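Gemasthorpe releases version 2 of the Trellex planner for two-arm work

July 26, 2022

The software group in Gemasthorpe has released version 2 of Trellex, the motion planner which is used on all two-arm cells in the building. The new version is available to all project partners from today. It replaces the planner from February, which will receive only corrections of errors until the end of the year.

The largest change concerns cables. In the old version, the planner treated everything inside a computer case as a rigid body. A wire that hung in front of a drive cage was then an obstacle like a steel wall, and the planner often answered that no path existed. Trellex now keeps a separate class for soft parts. The arm is allowed to come near to them and to touch them with low force, while the board, the power supply and the metal frame of the case stay forbidden.

"We lost much time with wires," says Skye Drummond, who leads the planning work. "The camera sees an orange wire, the map says there is a wall, and the arm stops. Now the map can say that it is a wire, and the arm may go on slowly."
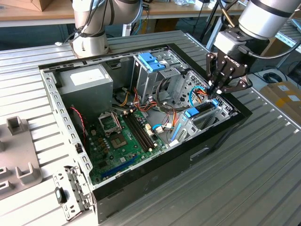 Gemasthorpe Robotics – Motion Planning and Perception Group

Disassembly of old desktop computers remains the main test for the software. The case lies on its side with the side panel off, and the gripper has to go down at the hard drive cage, where orange wires and a blue SATA cable run close together. There is little free space for the fingers, and the wrist must often turn before it can go lower. The planner therefore calculates the finger positions together with the arm path, and no longer in a second step afterwards.

The perception part, named Vidmar, was also changed. It gives each segment in the point cloud a label and a value for how sure it is. When the value is low, the segment is treated as rigid, so a mistake of the camera leads to a stop and does not lead to a torn connector. The limit for this value can be set in the configuration file. Wellington Fagundes, who wrote most of the labelling code, recommends that users keep the default setting for the first weeks.

The group tested the release on 1,000 recorded planning requests from earlier work. The old planner found no path in 18 per cent of them. With the new version this was reduced to 14 per cent. The difference is smaller than the group had hoped, and Mr Fagundes explains that many of the remaining cases have a different cause: both arms want to enter the same case at the same time, and the scheduler gives them the wrong order. This problem is known and will be handled in the next version.

Users who have their own scripts should read the migration notes before they update. The function for loading a collision map has a new name, and old map files must be converted one time with the tool in the Rosex package. The conversion cannot be reversed, so a copy of the old files should be kept. Logs from the old version can still be opened in the viewer.

Questions about the update can be sent to the group through the usual support page. A short online introduction for partners is planned, and the link to it will be published together with the corrected manual.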